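Gripper tips: pads, pins and cloth

Notes from the hand-held gripper build on the shared bench at Haltstead, updated December 30, 2022.

Sand printed jaws with 300 grit before gluing the pads. Wipe off the dust and let the adhesive cure overnight under a light clamp. Set the pads with the ridges low on the inner face, one jaw mirroring the other.

Check the pivot pins for side play. Over 2 mm at the jaw tip means a worn bore; drill it out and fit a bushing. Use dry lubricant only, as oil migrates to the pads and stains fabric.
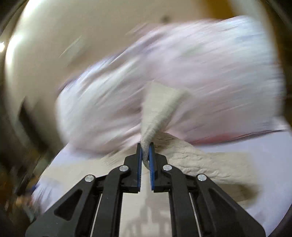
Folded beige cloth pinched between the blue pads.

For cloth tests, grab a fold instead of a single layer. Close slowly until the fabric necks down between the pads, then lift. If it slips, clean the ridges with a stiff brush before adding closing force.

Log each grip with the fabric type and pad set. The Castora sheet has columns for both. Replace pads in pairs and recheck jaw alignment after 2000 cycles.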